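From: Timo Görtz
To: club-licensing list
Date: March 2, 2026
Subject: Re: Squad cost ratio and the Vogler transfer instalments

Urs Reisinger wrote:

> Going through the draft licensing return for Greltanness I get two
> different squad cost figures depending on how the Vogler fee is entered.
> The fee is $800,000, payable in two instalments, on a four-year contract.
> If I enter it by cash paid, the first season looks terrible. If I enter
> it by amortization, we are comfortably under. The manual has a paragraph
> for each and does not say which one governs. Also, do agent fees go in
> the same line?

Urs,

Amortization governs. The cash paragraph you are reading belongs to the overdue payables test, a separate schedule with its own cut-off in September. The two get confused every year; the column headings are nearly identical.

For the ratio, capitalize the fee at signing and spread it in equal parts over the contract. $800,000 over four years is $200,000 a season, whatever the instalment dates. The unpaid portion sits as a liability on the balance sheet and does not touch the ratio.

Agent fees: if the agent acted for the club on the acquisition, capitalize the fee with the registration and amortize on the same schedule. If the club paid on the player's behalf, it is a benefit to the player and goes under wages. Check the mandate letter. The Nitari invoice you forwarded cites clause 22, the player-side clause in their standard mandate, so I would put that one under wages unless somebody can produce a different letter.

Two further points on the draft:

1. The loan fee received from Fitach is netted against wages. It should be shown gross, under other player income. Netting makes the ratio look better than it is and the reviewer will send it back.

2. The goalkeeper's extension was signed mid-term. Take the carrying value on the date of the extension and spread it over the new remaining term. Do not restate earlier seasons. The spreadsheet still uses the old end date in that row.

The rounding difference of $500 in the wages total comes from the bonus accrual tab, where one cell is typed in by hand. Relink it and the totals agree.

I have not looked at the academy exclusions yet. Send the staff allocation sheet when you have it, with the payroll codes left in.

Timo 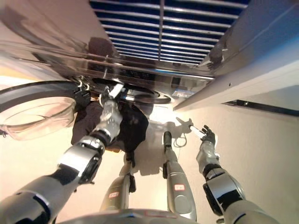
If a player is sold before the contract ends, what happens to the part of the fee not yet amortized?

The remaining carrying value is deducted from the sale proceeds, and the difference is booked as a profit or loss on disposal in the season of the sale. Amortization on that registration stops at the transfer date.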